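Gripper Comparison Working Group
Minutes, second session, Toledo

We use cookies to keep this site working and to see which pages are read. Accept / Manage settings

Chair: Zihan Jin
Also represented: Pilthorpe (arms and mounts), Tetik (fingers and pads), Juvudora (controllers)

1. Minutes of the previous session

Accepted with one correction. The closing force for the stock fingers had been entered as 20 N on one sheet and 30 N on another. The correct value is 30 N for all runs reported so far. Pilthorpe will fix the shared sheet.

2. Object set for the comparison

The group went back over which objects to keep. Tetik wanted more produce, because the padded fingers were made with soft goods in mind. Pilthorpe wanted to stay with blocks and sponges until the two finger sets have matching run counts. It was agreed to run both groups of objects but to report them in separate tables.
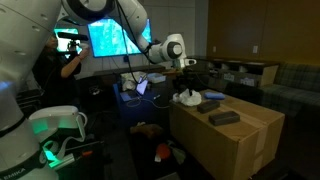

Surface height came up next, and whether the objects should go on the main table or on something separate. The chair said a separate surface is easier to turn and to move between arms. The cardboard box with the packing tape on top will stay as the work surface for this round. Pilthorpe noted that tape and bare cardboard do not give the same friction, and asked that start positions for the dark gray blocks be written down with each run, including whether they sit on a taped strip. Agreed. The sponge is to be treated as a soft object and the blocks as firm ones.

3. Wrist camera

Juvudora reported on the wrist view. With the room lights low, the operator can find a light-colored object easily but has trouble judging the gap between the fingers and anything dark. Exposure was left on automatic for the first set of runs, and the picture changes brightness as the arm comes down. Pilthorpe asked whether a fixed exposure would be worse for the training data. Nobody had numbers on this.

It was agreed to try a fixed exposure on one arm only and leave the other arm as it is, so the two can be compared on the same objects.

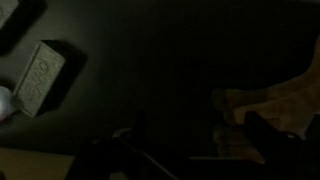 Tetik asked whether the second camera, looking at the table from the side, could make up for the poor depth in the wrist view. Juvudora said yes for slow approaches. For fast ones the operators stop looking at the side view. No change to the side camera for now.

4. Controllers

Two ways of driving the arms were discussed: the handheld controller on its own, and the headset with its hand controller. Of 67 logged runs, most used the handheld only, so no fair comparison can be made yet. Juvudora asked for equal numbers before anyone draws a conclusion. The chair agreed.

Operators find the headset tiring in long sessions. A break after every 20 runs was proposed and accepted. Headset runs will be logged under their own tag.

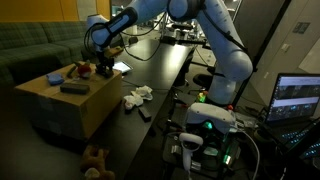
TOLEDO, 2022-07-06

5. Finger sets

Tetik presented the padded fingers. On firm blocks they held as well as the stock fingers. On the sponge they were slower to let go, and operators had to open wide and lift before moving off. Pilthorpe thinks the pad is too tall at the tip. Tetik will cut a shorter version and bring both.

The pads are rated by Tetik for 2000 closings. A closing count will be kept for each pair from now on.

There was some discussion of whether a slip should count as a failure if the operator recovers the object. Decision: log it as a slip, then log the final result separately.

6. Leafy and round items

Round items are to be picked from the top first, then from the side. Leafy items may be picked any way the operator likes, with the approach written in the notes column. Pilthorpe does not expect the leafy results to be repeatable and asked for that to be recorded here.
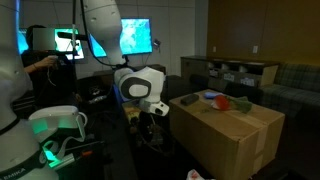

7. Actions

Pilthorpe: correct the shared sheet and add a column for start position.
Tetik: shorter pads, both versions to the next session.
Juvudora: fixed exposure on one arm, headset tag in the log.
Zihan Jin: run order for the next set, with equal handheld and headset runs.

8. Next session

To be held in Toledo later in July. Pilthorpe will send the time once the room is confirmed.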